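What we wrote down before letting the arm run

Last winter I agreed to help set up a small robot arm cell for Jaunzems, a shop that breaks down and re-sorts returned packaging. I had done wiring and controls for years, mostly on conveyors, and I thought the rules part would take an afternoon. It took most of January. I have been asked a few times since then how we went about it, so I am putting it here where I can point people to it.

I should say what this is and what it isn't. It is the set of working rules four of us agreed on for one cell in one building. It doesn't replace the safety standards for industrial robots, which you should get hold of and read. If your company won't pay for a copy, keep asking. We had ours open on the bench the whole month, and most of our own rules are there to turn a paragraph in the standard into something a tired person can do at the end of a shift.

The first thing we did was write the risk assessment, and we did it badly. Saulius Kalniņš and I sat down with a blank form and listed hazards from memory. Pinch, crush, trip, electrical, falling load. It looked fine. Then Maarja Vītola, who had run the Birkemcombe line before she came to us, read it and asked what task each of those went with. We couldn't say. So we threw it out and started again from the tasks: loading, running, clearing a jam, changing fingers, calibrating, cleaning, moving the whole thing. Each task got its own page, with the hazards under it. Clearing a jam was the longest page. Running was the shortest.

I would do it that way from the start next time. When you list hazards by type you write down the ones you have already thought of. Going by task, I kept finding places where a hand had to go near the arm and I had been picturing the arm as switched off.

We split everyone's access into two kinds. Operators can start, stop and pause a run and can put boxes in. Anyone who changes a speed, a force limit, a tool or a work area is doing setup, and setup needs a sign-off from a second person. There was some grumbling over this. Tarcísio Dantas pointed out that on a late shift there might only be one setup person in the building. We left the rule alone and changed the roster. If there is only one, the settings stay as they are until morning, and the cell can run on the old ones or sit idle.

Speed took the longest to argue out. The arm can move a good deal faster than we let it. We set one speed for teaching by hand and another for running with the gate closed, and nothing in between. I had wanted a third, for watching a new program with the gate open and someone standing at the line on the floor. Maarja was against it and she was right. A middle speed gets used for everything. If you want to watch a new program up close, you watch it at the teaching speed and you wait.

The emergency stop gets tested at the start of each shift, with the arm moving slowly and empty. Pressing the button while the arm is already parked doesn't count as a test. You write your initials and the time on the sheet. Reset is a separate action, done by the same person who pressed it, after they have looked into the cell. We don't let anyone reset for somebody else.

We also wrote down what the stop does to whatever is in the gripper. On our cell the fingers hold their last position when the power to the joints drops. That was chosen on purpose, and someone coming from another machine might expect them to open. There is a line about it on the gate and another on the first page of the binder.

The binder was Sarmīte Jankauskaitė's job and she kept it short. Each procedure has to fit on one side of a sheet. If it doesn't fit, it is two procedures. Steps are written as things you do, in order, with the check right after the step it belongs to. There are no warnings at the bottom of the page. A warning at the bottom gets read after the hand is already in there.

Then the work itself. Cardboard is an awkward thing to handle. A new box with square sides is easy, and we hardly ever see one. What we get has been opened, taped, opened again and crushed at one corner. Custwood, who send us the most, tape theirs twice over. So the rules for picking are mostly rules for bad boxes.

Grip on the board and stay off the tape where you can. Tape lets go at its own pace, and a box that is hanging by it will shift without warning. Where a flap is torn, treat the box as open, however it is lying. Don't pick an open box that hasn't been emptied. We had a box of loose staples go across the floor in the first week, and after that an emptied box gets a pen mark on the side before it goes in.

Force limits are set for the weakest box in the batch. If the fingers crush the edge, that is a recorded fault, the same as a drop. Before we did that, the operators logged drops carefully and let crushed edges go, and the obvious cure for a drop was to squeeze harder. The two numbers have to sit next to each other on the sheet or you fix one by making the other worse. 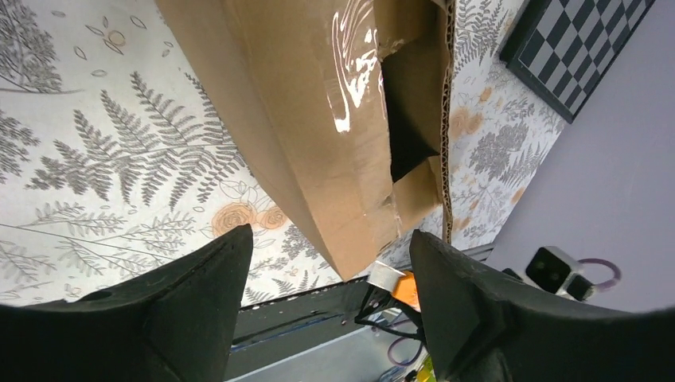 A box held by one side is going to hang crooked, and we argued over how much of that to allow. The rule we ended with is that crooked is fine as long as the lowest point of the box clears everything under the path, measured with the box at its worst angle. You plan for the diagonal of the box. It costs some height and some time on every move. Before we planned that way, the lift height was set from the flat side of the carton, and a tilted one could catch on things a square one passed over easily.

The same goes for cables. Anything loose in the reach of the arm has to be tied down, routed along something solid, or given a loop with enough slack for the full motion and no more. We check this with the arm at slow speed, going to every corner of its range, with one person on the pendant and the other watching only the cables. It is dull and it takes half an hour. We repeat it whenever someone adds a device, because there is always one more device.

Calibration has its own page. If you use a target of any sort, it stays where it was when you took the measurements, and if it gets bumped you calibrate again. You don't nudge it back to where it looked right. The same for sensors on stands. We put paint marker across the bolt heads and the brackets on the stands at Jaunzems, so that a turned bolt shows as a broken line. I picked that up from an old mechanic on the conveyor job and it has saved me more trouble than any software I have paid for.

Logging we kept small on purpose. The sheet has the run, the operator, the settings version, drops, crushed edges, stops and a space for remarks. By the end of the first stretch we had 3,731 picks logged, and 229 of those had something written against them. When we sorted the 229, the biggest pile was torn flaps folding under the fingers on the way in. That wasn't on our original risk assessment in any form. It went in as a revision, with a new step to fold or cut the flap before loading.

We had agreed to review everything at 2,000 picks. We did, but late, on a Sunday, with two of us missing, and the second review was better because we put it on the roster like a shift. If you are writing rules like these, put the review in the calendar with people's names on it. Ours has the setup people, one operator who changes each time, and Damian Laskowska from Jeltau, who has no part in running the cell and reads the pages cold. Damian's best question so far was what "clear" meant in "make sure the area is clear." We had used the word eleven times. It now says "no person past the yellow line and nothing on the floor inside it."

A few things I still don't like. The sign-off for setup is on paper and the settings version is on the controller, and twice they have disagreed. The finger change procedure fits on one side only because Sarmīte used smaller type, and she knows I know. And we have no good rule for when to retire a pair of fingers. At the moment we look at the tips and decide, and two people looking at the same tips will decide differently. I have asked for a simple gauge to be made and it hasn't come yet.

If you have a rule for finger wear that works on cardboard, I would like to hear it. The comments are open and I read them in the evenings.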